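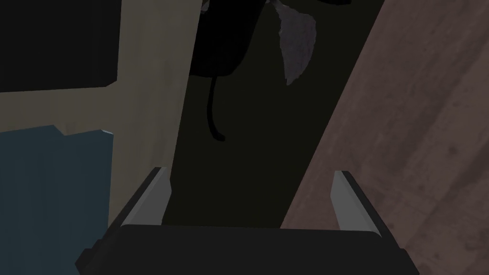
4. Gripper comparison in simulation

4.1 Purpose and set-up

The tests in this section compare two parallel-jaw grippers on the same arm, under the same controller, in confined household spaces. Section 3 dealt with open table tops, where both grippers performed well and the differences between them were small. Confined spaces put a different load on the design. The fingers must pass between fixed surfaces before they reach the target, the housing limits how far the hand can follow, and the wrist camera loses much of its light as the hand moves in.

The two grippers are referred to by the names of their designs. The Drotetti has a wide, flat housing and two long fingers which travel in parallel. The Sekov has a narrower housing and shorter fingers which close along a shallow arc. Both models were built from the makers' drawings, with collision meshes simplified by hand at the finger tips. Friction at the finger pads was set to the same value for both, so that the results reflect shape and reach and leave pad material out of account.

All trials were run in the Claltthorpe scene set, which contains furnished rooms with cabinets, tables and smaller loose items. From this set we took 37 gap locations. A location was accepted if the open fingers of both grippers would fit into the gap in at least one wrist orientation, and if a target could be placed beyond the reach of a straight approach from above. The fixed surfaces in each gap were treated as rigid. Hanging items such as cables and cloth were kept in the rendered view but were given no collision body, a choice discussed further in 4.4.

4.2 View from the wrist

The wrist camera was mounted behind and above the gripper base, looking along the fingers. Figure 4 gives the view for one approach into a gap with the fingers open and no object held. The base covers most of the lower edge of the image and both fingers stay in view. The inner faces of the fingers are pale grey and the outer sides are dark, and against an unlit background it is the inner faces that the tracker can follow.

Figure 4. Simulated wrist view of an approach to a narrow gap, with a beige panel to the left and a wood-grained surface to the right. The fingers are open.

Two features of this view matter for the comparison. First, the gap itself is close to black, and a depth estimate taken from colour alone is poor there. Second, the left and right boundaries differ in kind. The panel edge darkens gradually into shadow, while the edge of the wood is a clean diagonal line. Our edge detector fixed the second type of boundary much more reliably than the first, and the position estimate was therefore biased towards the better-defined side in gaps of this sort. The bias was present with both grippers. It was larger with the Drotetti, whose base hides more of the lower image and leaves fewer edge points for the fit.

An earlier version of the camera mount placed the lens closer to the fingers. This reduced the area taken up by the base but pushed the finger tips towards the image border at full opening. The mount was moved back before the trials reported here, and no results from the earlier position are included.

4.3 Procedure

Each trial began with the arm in a fixed rest pose. The controller received the target position with added noise, planned a path to a point in front of the gap, and then moved in at constant speed while correcting sideways from the wrist view. The fingers were held open until the estimated distance to the target fell below a threshold, at which point they closed under force control. A trial was counted as a success if the target was lifted clear of its support and held through the withdrawal. Contact between the gripper and a fixed surface was recorded but did not end the trial unless the contact force went over the limit.

The controller was the Mirzaei planner with its default gains. We ran 3138 trials with the Drotetti and 2522 with the Sekov. The numbers differ because some wrist orientations that were open to the first gripper put the arm of the second into collision at the elbow, its shorter fingers requiring the wrist to travel further in. Those orientations were removed for the Sekov and kept for the Drotetti. To allow a fair reading, the comparisons below use only orientations available to both, and the full set is used for the failure analysis alone.

Three levels of position noise were applied. The lowest corresponds to a well-calibrated camera, the highest to a camera that has been knocked and not recalibrated.

4.4 Results

At the lowest noise level the two grippers had similar success rates, and the choice between them would rest on other grounds. As noise increased, the Drotetti kept more of its performance. Its longer fingers entered the gap before the base came near either wall, which left room for a sideways correction late in the approach. The Sekov had to bring its housing close to the opening, and a late correction often led to contact at a corner of the base.

The order was reversed in the tightest gaps. With the fingers fully open, the Drotetti touched one wall or both on entry, and the planner had no means of starting with a partial opening. The Sekov passed more often. A controller able to choose the opening before entry would probably remove most of this difference, and we regard it as a limit of the planner more than of the hand.

Failures fell into two main groups. In the first, the hand reached the target but closed to one side of it, in keeping with the bias described in 4.2. In the second, the force limit was passed before the fingers had closed. The first group was the larger for the Drotetti and the second for the Sekov.

Leaving hanging items without a collision body favours both grippers. A real cable may catch on a finger during withdrawal, and long fingers offer more length on which to catch. The advantage reported for the Drotetti at high noise should be read with this in mind. Cloth has a further effect that the present renderer does include, namely that it hides part of the boundary, and locations with a partly hidden edge showed a wider spread of final positions with either hand.

4.5 Change of lighting

A smaller set of runs was repeated with a lamp fixed beside the wrist camera. The estimate of the panel edge improved and the sideways bias was reduced for both grippers. The lamp also caused bright patches on the inner finger faces, which the tracker sometimes took for the target when the fingers were nearly closed. Masking the fingers by their known joint position removed these errors at the cost of a small blind area at the tips. The masked version was carried forward to the hardware tests in Section 5.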